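3.2 Collecting demonstrations on the shelf task

All demonstrations were recorded on a two-arm station with both arms mounted on a shared aluminum rail. The task is to move paper rolls on and off a small wire rack with three shelves. We chose rolls as the test object for their size: most of them fill the gripper opening almost completely, so an error of a few millimeters at the approach is enough to push the roll back instead of gripping it. The rolls also differ in wrapping. Printed film, plain white paper and crumpled kraft paper each give the fingers a different surface to work against.

The operator drives the arms by remote control from a pair of smaller leader arms. Joint angles are copied from leader to follower, with the gripper opening mapped to a trigger on the handle. Figure 1 gives the layout of the station with the rack stocked. 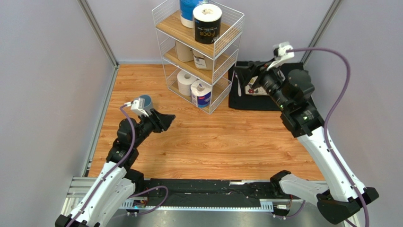

Draso Working Group on Robot Teaching
Castthorpe Laboratory, Gentile Campus
Correspondence: see end of paper

Figure 1. Station used for the remote-control condition, with six rolls on the rack, two per shelf.

Two ways of teaching were compared. In the hand-guided condition the motors are set to a low holding torque and the operator moves the follower arm directly by its outer segments. In the remote condition the operator does not touch the follower at all. Both conditions use the same start pose and the same recording software, Drotow, which stores joint angles, gripper width and camera images against one clock.

Seven operators took part. Each was given 10 minutes of free practice in each condition, followed by the recorded session. Operators who started with hand guiding switched to remote control after a break, and the others worked in the reverse order. A demonstration was kept if the roll was released upright or on its side within the target shelf and the rack had not shifted. We kept 44 demonstrations per condition for training and set the remainder aside.

Hand guiding was faster on the bottom shelf, where the operator could bend the elbow of the arm clear of the rack by feel. It was slower on the upper shelves. There the operator's own forearm tended to block the fixed camera, and nearly a third of the hand-guided recordings had to be dropped for this reason alone. Remote control had no such problem, but operators reported that they could not judge how hard the fingers were pressing. With soft packaging this matters – a grip that is too wide lets the bundle turn, and one that is too tight deforms it and changes its outline for the next attempt.

We therefore added the wrist camera view to the operator's screen. It shows the fingers and the held object at close range, together with whatever part of the rack lies behind them (Figure 2).

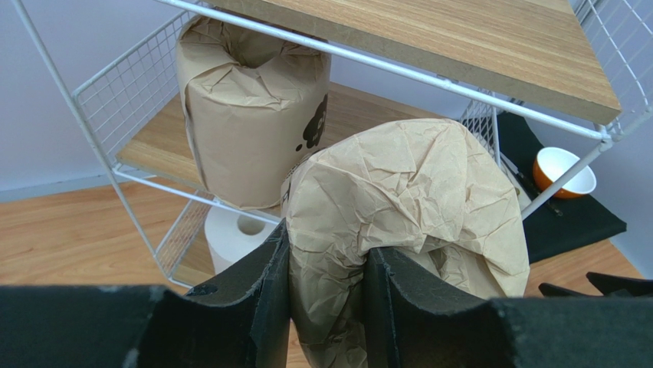

Figure 2. Wrist camera view with a kraft-wrapped bundle between the fingers.

One operator remarked afterward that the wrist view was useful up to the moment of contact and much less so after it, and that some resistance in the trigger would have been worth more than a second picture. Three others asked for the same change. We did not add force feedback in this study, as it would have altered the remote condition partway through, but the trigger mapping was made less steep near the closed end. Sessions recorded before the change are marked in the data and were not used for training.

The policy itself was trained separately on each set, with identical settings. Section 3.3 describes the input processing and the split between training and test layouts.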